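Bormont House Residents' Association
Minutes of the July meeting, held in the ground floor lounge, 7:00 p.m.

**Chair:** Esperanza Van Dusen
**Minutes:** Debashish Gunawardena
**Apologies:** the Söderlunds, who sent a note and a list of complaints

## 1. Minutes of the last meeting

Approved, after the word "shouting" was changed to "discussion" in two places.

## 2. Bike room

The second key is still missing. Esperanza has asked for it back by email, by poster and in person, and will now try changing the lock. The quote from Druto is $200. Approved without debate, a first for this item.

The gray bike with no chain has been there longer than most of the tenants. It gets a tag this week and goes to the scrapyard at the end of the month.

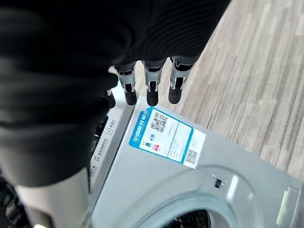
*Black ribbed fabric and fingertips.*

## 3. Laundry room

The sign-up sheet was reviewed. One resident had booked every evening under the names of three different cats. Bookings are now limited to two a week per apartment, and pets may not hold slots.

Lint was raised. It was also raised last time, and the time before. Debashish offered to write a sign. The meeting asked that it be shorter than his last sign.
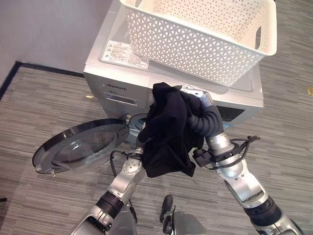 *Skyworth washer, with the basket on top.*

A motion to ban fabric softener on the grounds of smell failed. The mover would like it recorded that he can still smell it.

Baskets left over 24 hours will go on the shelf by the door. Baskets left over a week will be considered a gift to the building.

## 4. Lost property

The box is full again. Single socks will be kept until the next meeting and then mourned privately. Anything bigger goes to the Bonholm thrift store, who have asked us to wash things first - a fair point, and one that stung.
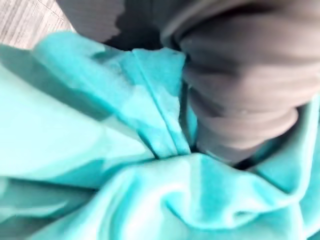 ## 5. Courtyard

The bench fund stands at $700. The bench we want costs more. The bench we can afford was passed around as a catalog page and met with silence. Esperanza will ask whether the store has a floor model.

The tomato bed dispute is settled. Plots will be marked with string, and the string will be respected.

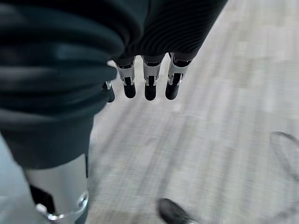

*Dark ribbed sleeve, fingers pointing down.*

## 6. Any other business

- The door code is no longer 3228. The new one will be slipped under doors. Please stop writing it on the mailbox.
- The hallway light on the top floor flickers. Debashish says it has always done that. This was not accepted as a plan, and he will call the electrician.
- A request for quiet during trumpet practice was read twice, as it was unclear which side had sent it. Held over.

Meeting closed at 8:20 p.m. There were 20 cookies at the start and none at the end. Next meeting in September, same room, bring a chair if you care about your back.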